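Penside Adopts House Rules for Desktop Robot Arms

Eighteen rules, three pages, one argument about staplers

Posted 17 Jan 2025

PENSIDE - The Penside shared workshop has put its desktop robot arms under a written code of practice, ending a period in which the governing document was a sticky note reading "be sensible" that had lost most of its stick.

The new code runs to 18 rules on three pages. It covers arms small enough to bolt to a desk, which until now fell into a gap between the workshop's machine tool policy (which assumes the machine weighs more than you do) and its office equipment policy (which is mainly concerned with the kettle). Members have until the end of January to read it and sign.

Nazma Samarakoon, who drafted the text, said she began by looking at what other places ask of their users and found that most of it was written for factories. "Our people work on a desk, next to a pen cup," she said. "A rule about perimeter fencing doesn't get you very far."

The result is a document about desks. Rule 1 says an arm may share a surface with ordinary belongings as long as the operator has decided which of them are part of the task and which are to be left alone, and has written that down. Rule 2 says the ones to be left alone go at the back. Rule 3 says that if they can't go at the back they go in a drawer, and Rule 4, added late, says that an eyeglasses case counts as containing eyeglasses until somebody opens it.

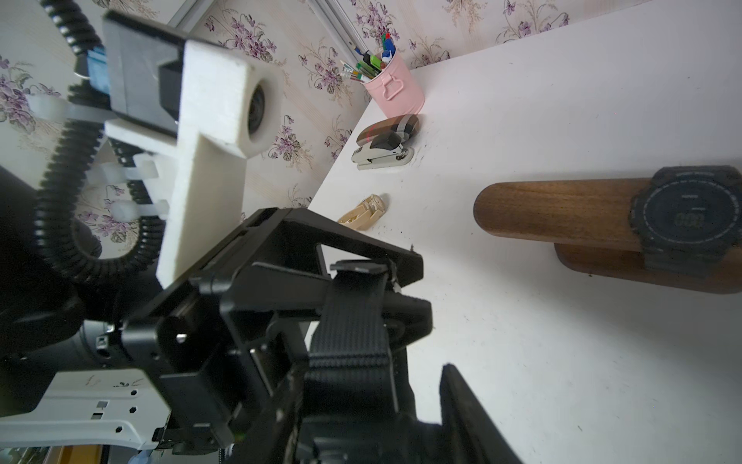

A gripper over a white desk, with a watch on its wooden stand and the stationery toward the back.

The longest debate was over the stapler. An early draft banned "all unrelated office items" from the work surface. Several members objected that a robot which can only cope with a bare table will have a short career, and that clutter is the whole point of the exercise. Others replied that they had paid for their own staplers. The final wording allows clutter that is "deliberate, replaceable and listed," and the workshop has ordered a printed form for the listing. The form has room for 18 items. Members with more than that are asked to consider their lives.

Cables get a rule to themselves. Anything running along an arm must be clipped or sleeved, with enough slack for the full range of motion, and the operator must move the joints through that range by hand, power off, before the first run of the day. Printed camera mounts are allowed, a point on which Samarakoon says she was lobbied heavily by people who own printers. They must be checked for cracks on the same schedule as the screws.

The code is firmest on the subject of stopping. Every station needs a stop control the operator can reach without leaning across the arm, and it has to be tested at the start of each session. "Tested" is defined, at some length, as pressing it. Looking at it and feeling reassured is listed separately, under practices to be discontinued.

Then comes the matter of things that are dear to somebody. Rule 11 divides task objects into three classes. Class A is anything you would happily drop on the floor. Class B is anything you would rather not. Class C is anything that was a gift. Class C objects may not be gripped at all during the first week of a new task, and after that only at the lowest force setting the arm will hold them with.

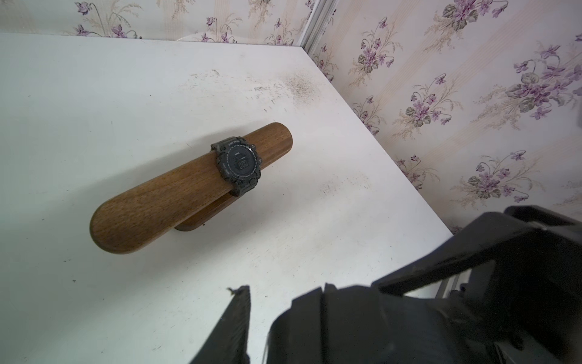
Watches turned out to be the test case for the classes, being small, strapped to things and frequently presents. The working rule is that a watch on a stand is treated as a single object until the operator has decided otherwise, and that the grip is set for whichever part would be harder to replace. A sports watch will generally be Class B. Walnut, according to two members with strong feelings, is always Class C.

Cleaning drew fewer opinions and ended up with one sentence: wipe the surface and the fingertips before a session, and again after. Samarakoon had proposed a paragraph on how grit affects grip and was told it would not be read. She has put it in an appendix, where she suspects it will also not be read.

Two local firms have asked for copies. Gamage, which makes brackets and small fixtures on the same street, plans to try the code on its packing bench. Clandis, a training outfit, wants to use the object classes in its beginner course, and has asked permission to remove the joke from Rule 11. Permission is under review.

Zerkham, which rents the largest room at Penside, had submitted its own comments on the draft. There were 143 of them. Most concerned commas. One pointed out that the draft had no rule requiring a person to be present while an arm was powered, a fairly large hole in a safety document, and this is now Rule 5.

Signed copies go in the tray by the front door. Anyone who hasn't handed one in by the deadline will find their station switched off at the wall, with a copy of the code left on the chair and a pen beside it. The pen is listed on the form as replaceable.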